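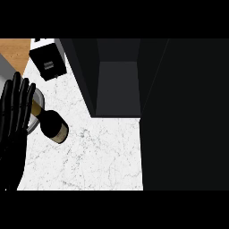 Teaching a robot to handle a bottle of wine has so far been an expensive hobby, mostly for whoever pays for the wine. A group at Kunolel thinks it can be done without opening the cellar at all.

The lab's new method, called Rollasach, trains a two-armed robot with humanlike hands entirely in simulated kitchens. The trick is in the retries. When an attempt fails, the software winds back to the last moment things were still going well – generally a second or so before the bottle left the counter – and practises from there, instead of starting the whole job over.

Over 387 simulated trials, the group reports, the robot learned to pick up a bottle lying on its side in 19 hours of computing time. The older approach took nearly 2 weeks and was, according to project lead Annag Gillies, "no better at it, just more tired."

Bottles are a nasty test. They are smooth, they roll, and they tend to turn up beside other things. Pushing one into a bowl does not count as a grasp, although early versions of the software seemed to feel it should.

Kenji Begay, a robotics researcher at Blackwood who had no part in the work, called the result promising but wants to see it on a real counter. "Simulated glass is very forgiving," he said. "You can drop it all day and your socks stay dry."

The group plans to start on real hardware in February, with 10 bottles. Gillies said they will be filled with water.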